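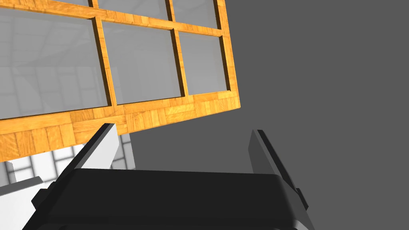 The gripper up close to a paned wooden panel in our simulated house.

Can a machine tidy your kitchen yet? Five of us at Norar have spent since May trying to find out, and I'm having the best time of my working life. All of it happens in simulation for now. The Hamora house has parquet-look wood everywhere, glass-paned cabinets, and more awkward corners than my grandmother's place.

Doors are where we started, and doors are hard! You and I hook a finger on an edge and pull without a thought. A two-fingered gripper has to come in at the right angle, pick a spot, hold on, and then swing its whole arm out of the way of the thing it's opening. Glass makes it worse (reflections confuse the vision side terribly). In our last round of 100 door trials the arm got 4 fully open. Four! The round before that was zero, so there was cake.
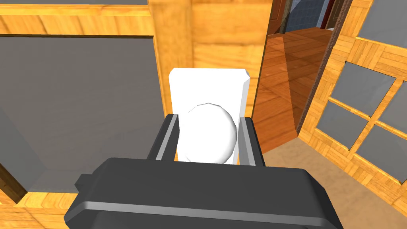

Dzintra Mets

Picking things up is going better. Plain shapes like the white block between the fingers are a good place to learn, and the rounded ones keep us humble. An egg shape gives two flat fingers very little to hold. Uldis Šimkus has been rewriting the grasp planner to look at what's standing close by before it commits to a squeeze, and I love watching the new version think its way around clutter.

So, chores? Moving one object from one spot to another, yes, on a good day. Putting away the groceries, no. Laundry, please don't ask Uldis about laundry.

Next up is the Mägi kitchen, a bigger set of rooms with 700 objects to grab, drop and misplace. If you have a chore you'd like us to try, write in. Somebody already asked for cat litter and we're thinking about it.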